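In Defense of the Plain Bedspread
Olesia Hnatiuk

I have slept under a good many covers in my 53 years, and I keep coming back to the plain ones. My sister in Prallstead changes hers every September, out with the stripes and in with the flowers, and I love her dearly, but I could never live with all that fuss at the end of a long day!

A bed is the biggest thing in most bedrooms, and I think it ought to be the quietest - somewhere for your eyes to rest before the rest of you does. People tell me gray is gloomy. I say put a lamp on and give it a week. A large gray bedspread like this one goes with any curtains you happen to own, and I would still choose it over the 20 patterned ones I looked at in Nedano. 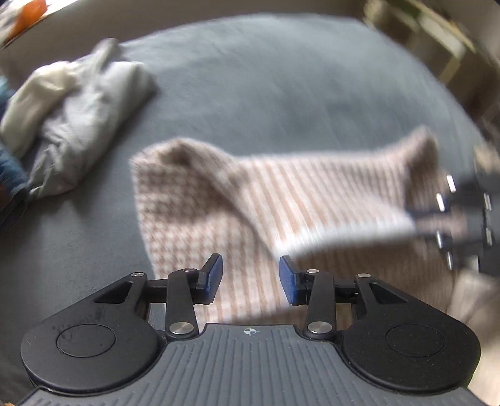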